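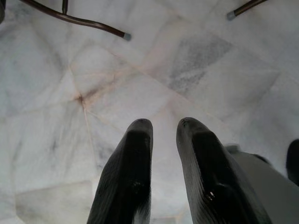

I finally got down on my hands and knees and gave the floor in the Resero room the good scrub I'd been promising the list since February, and wow, what a difference it makes to my mood! I used the Ovis soap, one capful to a bucket, and a soft brush along the joints. It's all odd-shaped pieces of white marble with cloudy gray veins, no two alike, so you can't just work in rows the way you would with square tile. I went wall to door and loved every minute.

Search this list
Enter keywords
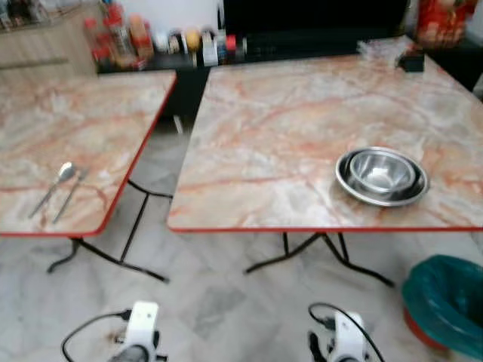
Posted by Derkach to the Home Floors list, 15th October

The folding tables are staying, by the way. I adore that rust and pink streaking with the red edge, and they look so cheerful over the pale floor. I'm putting felt under the black metal feet next.

> Does anyone fold their tables away
> before mopping, or just go around
> the legs? Mine leave marks.

Fold them! It takes me 2 minutes, and you get at the spots where the feet sit. Bowls and spoons go on the counter first.

Related messages
Felt pads or rubber caps?
Plindent brush heads, worth it?
Crazy paving indoors (18 replies)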